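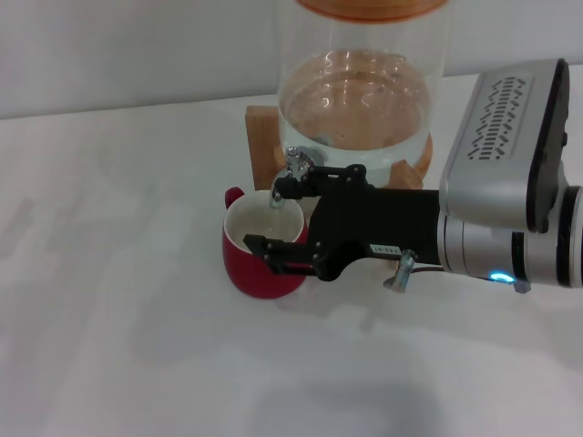 Tackle totals wrong after halftime sync – Alano vs Shek

Status: closed
Product: Tretow sideline stats, tablet + press box laptop
Opened by: Everaldo Lopes, Alano football stats
Priority: high (playoff game, paper wants the numbers)

Problem
Defense totals doubled up after the halftime sync. Our middle linebacker shows a tackle total nobody up here believes. Passing and rushing fine. Score fine. Just defense, plus one fumble recovery that got handed to the wrong team. Shek's coach already emailed about that one.

What I had running
Tablet on the sideline, laptop in the press box, Adomeck bridge between them for the scoreboard clock. Same setup as all season. Only new thing is the December update, which I put on the night before. Yes I know.

Log

6:40 pm – both devices signed in, rosters match. Checked jersey 49, he switched from tight end to linebacker so he's on both lists. Left him on both.

7:05 – kickoff. Everything coming through.

Late second quarter – tablet dropped off the network. Kept scoring plays on it, it said "saved locally". Laptop guy kept scoring too becuase he didn't know I was still going.

Halftime – tablet reconnects, asks "merge or replace". Picked merge. Took a long time, then a green check.

Third quarter, first drive – noticed tackles. Ran a box score, solo and assisted both too high. Snap count right though, which is weird. 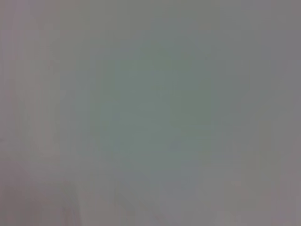 Gray blur, greener in the middle.

Tried so far
Closed and reopened the game file. No change.
Recalculate totals from the menu. No change, then the laptop froze and had to be restarted during a punt.
Signed tablet out, back in. It wanted to merge again, said no.
Exported play by play to a spreadsheet. Around 200 rows, way more than the plays we ran. So the duplicates are really in there, it's not just a display thing.
Filtered by drive. Dupes all sit in the last 2 drives before the half.

Reply from Tretow support
Thanks for the export. When two devices score the same drive offline, merge keeps both versions of a play if the tackler or assist was entered differently. Offense lines up by down and distance so it collapses properly. Defense doesn't. Please open Play Audit, sort by clock, and delete the tablet copy of each pair. Then run Recalculate once with the Adomeck bridge disconnected.

Everaldo, later
OK did that. Bridge unplugged first – recalculate finished without freezing this time. Tackles look right against my paper sheet except one assist, fixed by hand. Fumble recovery was on me, I had tapped the wrong sideline. Moved it back to Shek and sent there coach the new box.
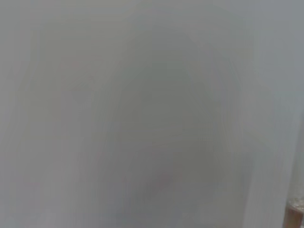

Pale gray, darker oval near the middle.

Still open from my side
Jersey 49 shows twice in the season report, once per position. Totals split between them. Can these be combined without losing the receiving yards?
Merge screen needs a preview. Green check is not enough.

Tretow support
Combined the two player entries on our end, receiving yards kept. Sync once more and rerun the season report. Merge preview passed along to the product team, no date for it. Workaround for the next game: if the tablet drops, stop scoring on one device and pick "replace" when it comes back.

Everaldo
Report good, 49 is on line 6 now, one entry. Will use replace next time. Ok to close.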